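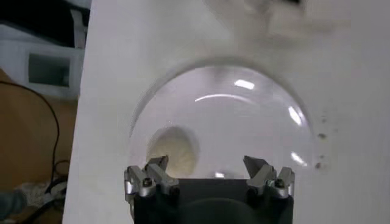 Section 2. Working alongside the Velis arm on the covering station

If you have been lifting and setting covers by hand for years, this section is for you, and you are welcome to take it slowly. The arm takes over the reaching and the repeating. You keep the judging - what looks right, what needs another minute, and when to stop the line altogether.

Before the shift

1. Wipe the white work surface and let it dry fully. Specks and crumbs can be picked up by the rim of a cover, so please go over the edges too.

2. Check the screws on both finger assemblies by hand. Snug is plenty.

3. Look along any loose cable near the station and move it well outside the arm's reach.

4. Set a clear dome on the surface and start the Ki practice routine at slow speed. Stay and watch all 19 passes, even if the first few look perfect.

Note: Clear plastic throws back a good deal of light, and bright spots on a dome can confuse the camera. If the arm hesitates, try turning down the nearest lamp before you change any settings.

Caution: Keep your hands off the surface while the arm is moving. To straighten a cover, press Pause, wait for the green light, and only then reach in.

During the shift

5. Every 51 cycles the arm parks itself and asks for a person. Look over the item under the dome and press Accept or Hold. Take whatever time you need, as the timer is stopped while you look.

6. Write down each Hold in the station log, with a word or two on why. The folks at Stallolico read these notes when they adjust the program, and yours carry as much weight as the supervisor's.

Note: Operators moving over from hand covering should plan on shorter turns at the station through November, swapping with the packing bench at each break.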